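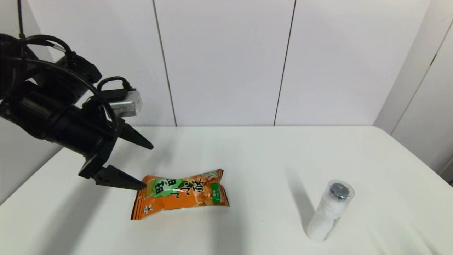 Packaged Goods Handling, Phase 2
Progress report to the Vadness Fund
Reporting period: third quarter of the grant, including the November demonstration at Sullundale

Prepared by Chanida Srithong, project lead, Kanside

1. Status

Work in the third quarter was directed mainly at the demonstration for the fund and its guests. The demonstration was held at the Sullundale site on a Wednesday, with 30 visitors in two groups. All of the planned sessions were run. Spending is within the approved budget lines and no change to the end date is requested.

Two deliverables are complete: the trial set of picks on flexible packaging, and the operator procedure for resetting the cell. One deliverable, the written comparison of finger shapes, is late and will be submitted with the next report. The delay is explained in section 5.

2. Preparation

The cell was moved from the main laboratory to the demonstration room eight working days before the visit. The move took one day and recalibration took two more. The first calibration was rejected. The tool position reported by the controller did not agree with the position measured on the table, and the error grew toward the far edge. The mounting bolts on the base had been tightened in the wrong order. After they were reset, the second calibration was accepted and was checked each morning until the visit.

Lighting in the demonstration room is softer than in the laboratory and comes from a different direction. The white table and white wall panels were kept as they are in the laboratory so that the existing detection settings could be used as a starting point. Exposure on the wrist camera was then fixed by hand. With automatic exposure, the image brightened whenever the black fingers covered a large part of the view, and the printed surfaces of bags washed out.

A set of 400 trial picks was completed in the room before the visit, divided between flexible bags and bottles. The log is filed with the project records and was sent to Agarwal for independent checking. Agarwal has returned the bottle portion with minor corrections to the labeling of attempts. The bag portion is still with them. Success rates are left out of this report until both portions have been checked.

3. The demonstration

Each group received a short safety briefing, then stood behind the line marked on the floor while the sessions were run. A display beside the line showed the wrist camera feed. The first group came at 10 a.m. and the second at 2 p.m. The program was the same for both.

Session A covered a single bag on an otherwise clear area of the table. The arm approached from the side with the fingers open, stopped short of the end seam, and closed on the bag at low force. Visitors were told in advance that the approach speed would be limited with people in the room, and the limit was left in place throughout.

Session B covered bottles. Standing bottles were picked at mid-height and set down at a marked position. One was presented in a loose film wrap. Wrapped goods were added to the program at the request of the fund, following the site call in the previous quarter. The film moves when the fingers touch it, and a grip that would be adequate on the bare bottle can slide inside the wrap. The controller uses a longer hold before lifting in this case.

Session C covered a bag and a bottle placed near each other, with the bag partly hidden. This is the condition closest to a real packing line and it drew most of the questions. It is described separately in section 4.

Between sessions the operator reset the table by hand, following the new written procedure. The procedure has six steps and fits on one page. In the morning the operator missed the step that returns the gripper to its start width, and Session B began with a pause while this was corrected. The step has now been moved to the top of the page, and the program will not start until the width has been confirmed.

4. Partly hidden goods 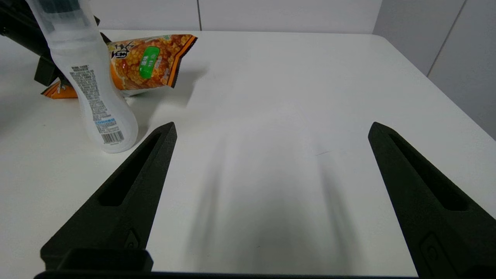

Partial hiding remains the main technical difficulty in this phase. The detector finds the outline of each item and proposes a grip on the part that is free, but the proposal depends on which part of the outline it takes to be a real edge. An upright bottle in front of a bag creates a false edge down the middle of the print. With an orange bag lying behind a frosted bottle, one crimped corner shows to the left of the bottle and most of the bag shows to the right, and the large characters on the front are broken where the bottle stands. The software must treat the two orange areas as one item. The translucent bottle is a harder test than a solid one, and its own label is dense small text that gives the detector little to work with at wrist camera distance.

The present approach is to join areas of similar color when the gap between them is filled by another detected item. This is simple and quick to compute. It fails when two bags of the same product lie on either side of a bottle, and the result is then one large item with its center on the bottle. A depth check has been written to catch this case. It was not enabled for the demonstration because it had been run only on recorded data at that time.

For Session C the order of picking was fixed: the bottle first, then the bag. Several visitors asked whether the order could be chosen by the system. It can, and the function exists in the current release, but with the speed limit in place each change of plan adds a wait that is long enough to look like a fault. A fixed order was judged more suitable for an audience. Future reports will state clearly which results come from a fixed order and which from a free one.

The shadow of the gripper was a smaller concern. Under the room lighting it falls on the table in front of the fingers as a broad soft area. It was not detected as an item during the trial picks once the exposure had been fixed. Under automatic exposure it was detected on occasion, and this was a further reason for the manual setting.

5. Finger comparison

The black tapered fingers were used for every session. They reach well into narrow gaps and their shape leaves most of the table visible to the wrist camera. On film wrap they are less suitable, as the contact area near the tip is small. A wider tip and a soft pad are the two alternatives named in the work plan.

The wider tip has been made and fitted. It blocks more of the camera view than expected, and the detector would have to be adjusted before a fair comparison could be made. The soft pad was received late and the first pair did not fit the mounting holes. A corrected pair is on order. The comparison has been postponed until both are ready – running it in two parts would mean repeating the reference picks with the tapered fingers, at a cost in cell time that the project would prefer to spend on Session C conditions.

6. Comments from visitors

Written comments were collected at the end of each group. They are attached in full in the project folder, and the points that affect the work plan are given here.

Speed was the most frequent subject. Visitors from packing operations said that the motion was too slow to judge. The project accepts this. A recorded run at normal speed, with no one in the room, will be made available to the fund and can be shown beside the live sessions at any later event.

There were requests to see goods that are damaged or already open. Leaking bottles are outside the scope of this phase for reasons of cleaning and electrical safety. Dented bottles and bags with low air fill can be added without cost.

One comment asked for the grip force to be shown on the display along with the camera feed. The value is already recorded by the controller. Adding it to the display is a small task and will be done.

Some visitors at the ends of the line had a poor view of the table and relied on the display. If the room is used again, the line will be curved toward the front of the cell, subject to a new check of the safe distance.

7. Risks and open items

Cable wear. Cables are routed over the joints of the arm in loose curves. After the trial picks, light rubbing was found on one outer sleeve near the wrist. The sleeve was replaced before the visit. Inspection has been added to the weekly checks. A fixed cable guide is being considered, although it would reduce wrist travel by an amount that has yet to be measured.

Independent checking. Agarwal expects to return the bag portion of the log during the next quarter. Publication of results depends on it.

Staffing. The second operator leaves the project at the end of the quarter. Training of a replacement has started, using the one-page procedure, and no loss of cell time is expected.

Room access. Sullundale has agreed that the cell may stay in the demonstration room until the next review. The room is shared in the mornings, so long unattended runs are scheduled for the afternoon and evening.

8. Work planned for the next quarter

Enable the depth check on the live cell and repeat the Session C layouts with it on and off.
Run free-order picking at normal speed and report it separately from fixed-order picking.
Complete the finger comparison once the corrected soft pads have been fitted.
Add low-fill bags and dented bottles to the trial set.
Add grip force to the visitor display.
Measure wrist travel with and without the cable guide.

The fund is asked to confirm whether a second demonstration is wanted before the final review. The cell needs two weeks of notice, and the recalibration described in section 2 would be repeated only if it had been moved in the meantime. Questions on the budget tables should be sent to Kanside at the usual reporting address.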